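Tableware for hire is a dull business until you've carried it. Yakubu Afolabi carried it for 17 years – weddings, wakes, the April fairs at Drandgate – and what he remembers is the weight. Crates of china up hotel stairs. Backs gone by forty. 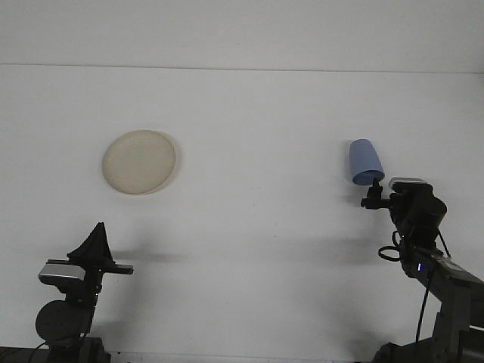

So the lightweight stuff took over. Cheaper to move, cheaper to lose, and nobody sues over a chip. Colors got softer too. A round cream plate and a light blue plastic cup would have looked like a kids' picnic at one time, and now it's what couples ask for, Afolabi says. He still thinks soup tastes wrong out of it. 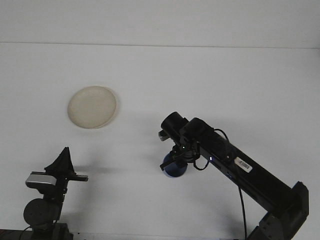

Hildegard Weidemann disagrees, loudly. Her firm Kasten sent out 2,303 place settings last year, nearly all of it lightweight, and she wants more. Breakages down. Vans half the size. The old china sits in a shed in Traltard, wrapped in newspaper, and she can't find a buyer for it. She tried an auction house. They offered her less then the cost of the crates.

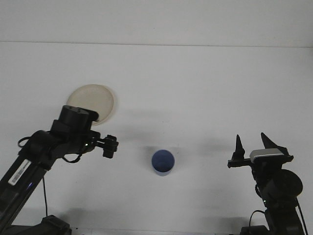
What hasn't changed is the washing. Still late, still rushed, still somebody's cousin at the sink at 2 a.m. Weidemann charges extra for returns with food on and most people just pay it. Afolabi never did – he figures he lost more than 32 regulars to firms that let them send it back dirty. He'd do the same again, he says. Then he asks if te kettle's on.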